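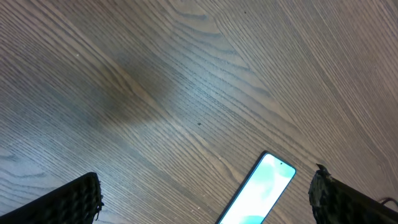
Priltholm Churches Question Claims Made for Prayer App

For release: October

The Priltholm Fellowship of Churches has declined to recommend the Litel prayer app to its congregations, and is asking the app's makers, Prolotitz, to show how they arrived at the claims in their autumn publicity.

Prolotitz says that 3000 people "deepened their prayer life" with Litel over the summer. The Fellowship has read the material it was sent and can find no account of how that was measured. As far as we can tell, 3000 is the number of people who downloaded the app. Downloading something is easy, and plenty of us own devotional books we have never opened.

Litel sends a short prayer to the user's phone, starts a timer for 60 seconds and then awards a badge. Members of two congregations tried it through Lent. Some liked being reminded. Others said the timer made them watch the clock, and several had switched the reminders off before Holy Week. 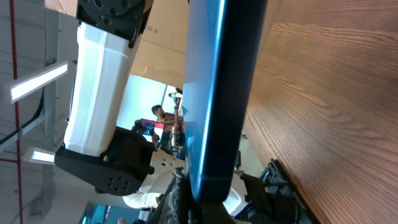 We were also told that the prayers are "drawn from the ancient church". One of them, dated 1055 in the app, mentions a busy commute. The Fellowship has asked for the source and has not yet had a reply.

None of this is a complaint about phones in church. Many of our members read the daily psalm on one, and people who are housebound have joined evening prayer that way for years. Our doubt is about whether a score can tell anybody how their prayers are going. The Psalms contain a good deal of silence and grumbling, and it is hard to see what badge would be given for Psalm 88.

Churches that want to try Litel are free to do so. We would ask them to read the subscription terms first, as the free period ends after a month and payment is then taken automatically.

An open evening on prayer will be held at Amarasinghe Hall, Priltholm, at 7.30pm later this month. Prolotitz has been invited to send a speaker. Admission is free, and there will be time for questions.

Ends

Enquiries: Priltholm Fellowship of Churches, Amarasinghe Hall, Priltholm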